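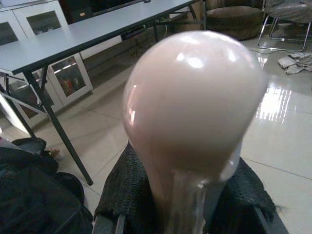
Section 4 of the Flavcombe Household Guide covers the care of hand-knitted and loosely knitted textiles in furnished units. Residents are responsible for throws, cushion covers and similar articles listed on the inventory sheet. A coarse, looped knit in a dark color, such as the nearly black one behind the glossy stem, shows lint sooner than a flat weave and should be brushed before it is washed. Articles marked "G" on the inventory were supplied by Garrido and follow the steps below without exception.

Posted Nov 14, 2018
By Flaltside Resident Services
4 comments | 11 shares

4.1 Before washing

1. Shake the article outdoors or over a bathtub.
2. Lay it flat and brush in one direction with a soft clothes brush. Do not use a lint roller on looped knits.
3. Check the borders for pulled loops. Ease each one back with a blunt needle. Do not cut it.
4. Place the article in a mesh bag and close the zipper fully.

Note: Dark articles are washed separately for the first three washes. Dye transfer to other inventory items is charged to the unit.

4.2 Washing

5. Set the machine to the wool or hand-wash program at 30 degrees Celsius. On the Pimex machines in the shared laundry this is program 13.
6. Add liquid wool detergent to the left compartment. Powder and fabric softener are not to be used.
7. Select the lowest spin speed and press Start.
8. Remove the article within 30 minutes of the end of the program.

Caution: Support the full weight of a wet knit with both hands. Lifting it by one corner will stretch it permanently, and a stretched article is recorded as damaged at checkout.

4.3 Drying

9. Roll the article in a clean towel and press along the roll. Do not wring.
10. Unroll it on a drying rack with a flat top and pull it gently to the size given on the inventory sheet. The large throw measures 120 centimeters on its shorter side.
11. Turn it once when the upper side feels dry.

Tumble dryers must not be used for any article marked "G". Racks may be borrowed from the laundry room between September and the end of the heating season and are to be returned the next morning.

Caution: Keep damp textiles off radiators and at least one arm's length from any heater or lamp.

4.4 Storage

12. Fold the article loosely and store it on a shelf. Hanging is not permitted.
13. If the unit will be vacant for more than a month, place the article in the cotton bag provided and enter the date on the tag.

Cedar blocks may be placed in the bag. Mothballs may not. Replacement bags are issued at the front desk on presentation of the old tag. For stains, see Section 5.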